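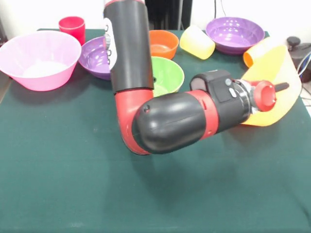 What's the best way to get the greasy film off plastic bowls and cups?

Baking soda paste first, leave it on a few minutes, then dish soap and the hottest water your hands can take. Soap alone just moves the grease around on plastic.

tonantzin_h wrote:
ok adding the long version bc my one liner above got a reply in like a minute. It's the big colored set, bowls and cups. Pink, purple, orange, green, the whole rainbow. Hand washed every night, still feel slimy when I go to put them away. Not old either. Thinking of tossing the lot and getting glass but kids.

dougal_munro wrote:
Don't toss. Baking soda answer was mine and I stand by it. 4 tablespoons soda, splash of water, smear it on, walk away. Works on everything but tomato.

bnava wrote:
hard disagree on the paste. Baking soda is gritty, you do that every week and you get tiny scratches and then grease sits IN the scratches. White vinegar soak. 2 parts water to one part vinegar. Rinse. Done

dougal_munro wrote:
Been doing it years, no scratches. You're not sanding a deck, you smear it.

bnava wrote:
hold one up to a window and tilt it. I'll wait

tonantzin_h wrote:
vinegar question, does the smell go? My youngest will not drink out of anything that smells "like salad"

bnava wrote:
goes once its dry. Air dry upside down on a rack, not stacked. Stacking damp is half of everybodys problem

Sumathi Rao wrote:
Seconding the no stacking. Ours nest too well, and the water gets trapped between and next day the whole tower has that feel. Now bowls go on a towel overnight, stack in the morning. Takes up the entire counter, husband hates it, bowls are clean.

Also change your sponge. An old sponge is full of last night's bacon.

iris_solis wrote:
Which dish soap? I had the exact same thing with Vutska, the green one. Switched and it quit. Some of them leave a residue no matter how you rinse

tonantzin_h wrote:
ha. Vutska. the green one.

dougal_munro wrote:
Soap brand makes no diffrence, people just use too much of it. One squirt for the sink.

iris_solis wrote:
it made a difference in my sink

Sumathi Rao wrote:
Could be both? Using less is free, try that first. If still slimy try another brand.

bnava wrote:
Dishwasher anyone? top rack only. Mine are Plasero and say top rack on the bottom. Had a cup from some other set fall onto the heating element, came out shaped like an ear. So check for a mark before you risk it

tonantzin_h wrote:
no dishwasher here. Just me

iris_solis wrote:
Then two tubs. One hot and soapy, one plain hot to rinse, plastic goes in before the greasy pans. I see people wash the skillet first and then the cups in that same water, well yeah

tonantzin_h wrote:
...I do the skillet first

dougal_munro wrote:
There it is.

bnava wrote:
still not the paste tho

tonantzin_h wrote:
ok update 2/8/22. Plastic first, one squirt, new sponge. Did the vinegar soak on the bowls and Dougals paste on the cups so nobody gets mad. Cups came out squeaky. Bowls good too except the big pink one, had to do it over. Slight vinegar smell on a couple, gone by lunch. No idea which of the changes did it, changed too much at once

Also one of the orange ones has a stain from chili back in December and that did not budge with either

Sumathi Rao wrote:
Chili stain put it in the sun. Windowsill, a day or 2, wet it first.

bnava wrote:
sun works on tomato, can fade the color tho so dont leave it up there a week

tonantzin_h wrote:
on the sill now. will report back if it does anything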